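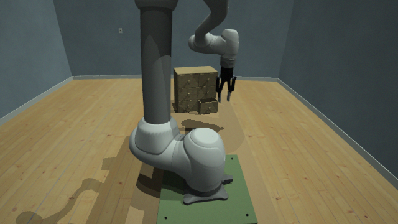
The drawer task in the simulator, bottom right drawer open.

How to run a drawer demo at your open day

We had our open day at Denen on a Sunday in March, and this was the station I looked after together with Jaqueline Ibarra. Several people wrote to me after and asked how we set it up, so I put the steps on this page. You need one computer with a decent graphics card, a large screen for the visitors and a second, small one for yourself.

Before the day

1. Choose one task only. We took the cabinet with six drawers, as everybody knows what a drawer is and you can start talking straight away. Povilas Jaunzems wanted also a stacking task, but changing between them takes too long when people are waiting.

2. Place the cabinet within easy reach of the arm. If it is too far, the arm stretches almost straight and the movement becomes jerky. Move the cabinet a little, run the task, and move it again until you are satisfied. Then save the file under a new name and do not touch it any more.

3. Keep the room plain. Our first version had shelves and a carpet, and the visitors asked about the carpet. Now it is plain walls and a floor of wooden boards. I kept the shadows on, although they cost some speed, because without them it is difficult to judge how high the gripper is.

4. Set the time limit. We used 3000 steps for each run. With 2000 the arm was sometimes stopped in the middle of a pull.

5. Make a reset key. Ours closes all the drawers and sends the arm back to its start position. Put a coloured sticker on this key, you will press it all day.

During the day

6. Begin with the drawers closed and ask a visitor to pick one. Children like to do this, and they will nearly always pick a top one. Enter the choice and start the run.

7. Talk while the arm moves, but stop talking when the fingers come near to the knob. People want to watch this part in silence.

8. When a drawer is open, pause. With the gripper pointing down beside the cabinet and its fingers apart, you can explain well how the two fingers work. Turn the view slowly with the mouse, so that the people at the side see it too.

9. Let the visitors try the keyboard control, four minutes for each person. Getsemaní Becerra lent us her kitchen timer and it was very useful.

10. If a run fails, say that it failed and press reset. I tried at first to repair it by hand in front of everybody - please do not do this.

Small problems we had

The arm shakes at the start: lower the gain on the shoulder joint a little and restart.

The gripper passes through a knob: the collision shape of the knob is missing. Load the cabinet again from the original file.

The screen is too dark: the right wall in our room is quite dark by itself, so check the picture on the big screen with the hall lights on.

Our settings file is in the Kondanus folder, under the name drawer_2629. If you can't open it, write to Leobardo Orozco, he looks after the access.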